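Geschirrtücher und Stoffservietten ordnen

Hinweise der Hauswirtschaftlichen Beratung Prelldale

Geschirrtücher, Servietten und kleine Tischdecken werden in vielen Haushalten gestapelt im Schrank aufbewahrt. Bei häufigem Gebrauch hat sich ein offener Korb bewährt, der auf den Tisch gestellt und nach dem Zusammenlegen in das Regal zurückgebracht wird. Vor dem Einräumen müssen die Textilien vollständig trocken sein. Restfeuchte führt auch in luftdurchlässigen Behältern zu Stockflecken.

Für das Zusammenlegen ist eine glatte, freie Tischfläche zu wählen. Das Tuch wird zunächst der Länge nach gefaltet, mit der flachen Hand ausgestrichen und anschließend quer auf das Maß des Korbbodens gebracht. Bedruckte Tücher legt man mit dem Muster nach außen - so lassen sie sich ohne Umschichten unterscheiden.
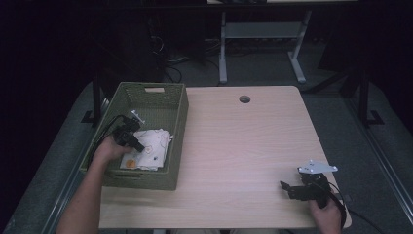
Gefaltetes, bedrucktes Tuch im olivgrünen Korb mit Grifföffnungen.

Der Korb sollte nur so weit gefüllt werden, dass die Griffe frei bleiben. Ein Stapel von rund 21 dünnen Tüchern gilt als Obergrenze, bei Frottierware entsprechend weniger. Frisch gewaschene Stücke kommen stets nach unten, entnommen wird von oben.

Körbe aus Kunststoffgeflecht werden alle 2 Monate geleert und mit lauwarmem Wasser und etwas Spülmittel abgewischt. Staub in den Zwischenräumen lässt sich mit einer weichen Bürste entfernen. Scheuermittel sind zu vermeiden. Vor dem Wiedereinräumen trocknet der Korb kopfüber auf einem Handtuch, keinesfalls auf dem Heizkörper.

Fachliche Auskünfte erteilt Chukwuemeka Onyeka, Referat Textilpflege.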